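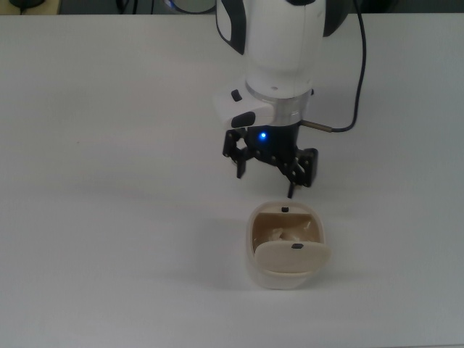
The white table in our packing room, Kistham

Work with us > Kistham > Packing room > Table hand (casual)

About Shop Lids and cups Repairs Work with us Contact

Table hand, casual, two positions

Rekomen is looking for two people to work at the table in our packing room in Kistham. We are a small business which collects used cups, canisters and other lidded containers from offices and cafés, checks them, matches them with the right lid and sends them out again in cartons. The work is quiet, mostly standing, and it is done with the hands and the eyes. We will teach you everything you need, so experience is welcome but it is not a condition.

The positions start as soon as we find the right people. The last round of applications, in January, brought us many kind letters but most of the writers wanted full days, and this we cannot offer at the moment. Please read the hours below with attention before you write.

What you will do

You will take containers from the incoming crates and put them on the table one at a time. You will look at the rim, the inside and the bottom, and feel along the rim with a finger for chips. You will find the lid that belongs to the container and try it. When the lid sits well, the container goes to the carton side. When it does not, it goes to the shelf for repairs with a paper slip which says what is the problem. At the end of the shift you wipe the table, sweep the floor and write the day's total in the book.

A carton holds 100 small cups. In a normal week the room sends out 1000 pieces, and before the holidays it can be more. We do not ask anyone to hurry. A wrong lid that arrives at the customer costs us much more time than a slow afternoon.
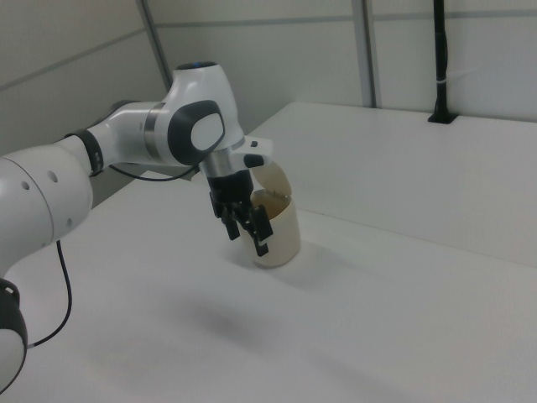

The lids are the part of the job which new people find the most difficult, and we prefer to say it openly in the advertisement. Many of our containers look the same colour from far away, but their lids were made in different years and the difference is often very small. You have to try the lid, turn it a little, take it off and try again. With an off-white or beige cup like this one, look inside also while the lid is tilted open, as the inside can be a light brown and a mark is easily missed there. The first two weeks you will work beside a person from the Dudus range, our oldest line of cups, where the lids are more forgiving.

What we are looking for

— Patience with small things, and steady hands.
— Good near sight, with or without glasses.
— You can lift a full carton from the floor to the trolley.
— Enough English to read the slips and to write them so that another person understands. It does not have to be perfect English. Mine is also not perfect.
— You live close enough to Kistham to come on short notice now and then.

Hours and pay

Shifts are 5 hours, in the morning or in the afternoon, and you can tell us which one you prefer. We pay for the training days the same as for any other day. The hourly rate is the casual rate of the award, with the loading, and we write it in your contract before you begin. Aprons and gloves come from us. Please bring your own closed shoes.

There is a kitchen with a kettle, and parking behind the building, on the Kalogeropoulos Street side. The front door sticks — push it near the handle.

How to apply

Send us a short letter, one page is plenty, and tell us which days you are free. A résumé is useful but if you do not have one, write some lines about work you did before, paid or not paid. You can also leave the letter in the box at the front counter.

Applications close 2020-03-15. We answer every letter, also when the answer is no. If we invite you, the visit takes one hour, and part of it you will spend at the table matching lids, so please wear something with sleeves you can roll up.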